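Ondex Mirzaei Match Sliotar

Size 5, adult. Sold singly or by the club box.
Reviewed and listed August 13, 2024

We resisted stocking this ball for two seasons. The importer's sheet calls it "the most consistent sliotar ever stitched", and we've read that line, or something close to it, on every ball that has come through the shop. Most of them played like a ball. A couple played like a spud.

So, what you get. Cork core, leather cover, raised rims, white with black ribs. The rims are a touch higher than on the Dosto we've carried for years, and you feel it straight away on the bas when you try a roll lift. Backs seem to like that. Forwards who strike off the hand were less keen and told us so.

What Ondex claims
"Extra carry in all conditions." We can't back this up. Our testers hit it and the Dosto from the same 65 and couldn't pick a favourite colour of grass between them. If there's extra carry, you'd need better equipment than a tape measure and a tired full back to find it.
"Water-shedding finish." Partly true. It gets through a damp first half well enough. After a proper soaking it turns heavy like any other leather ball, and you'll want a dry one at the break.
"Holds its shape for a full season." A full season of what? Club training on hard summer ground in Zuscombe is a different thing from a soft Irish paddock. Ours were still round after 41 sessions, but the rims had started to flatten by then and we'd no longer put them in a match.

Price
Singles are listed on the order form. The club box works out at $352, and yes, that's dear. It's a fair bit more than the Dosto box, and for under-age training we'd tell you to buy the Dosto and spend the change on helmets.

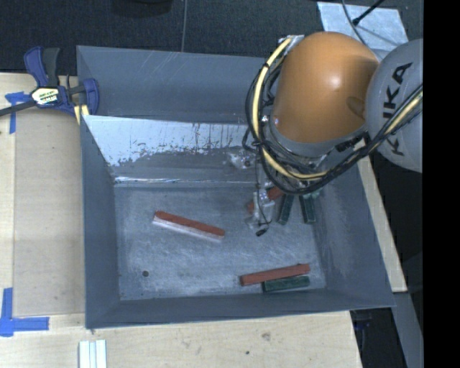
Where the Mirzaei does earn its money is in matching. Pull any 2 from a box and they'll come off the hurley much the same, so a goalie working on puckouts isn't guessing. That matters at senior level – less so at the Tuesday-night end of the game, whatever the brochure reckons.

Care
Wipe down, dry at room temperature, keep out of the car boot. Don't put them near a heater.

Returns
Unused balls only. Split stitching gets a replacement if you tell us within 2 weeks. Scuffs and grass stains aren't a fault.

Next shipment is due in June. Dosto balls are in stock now.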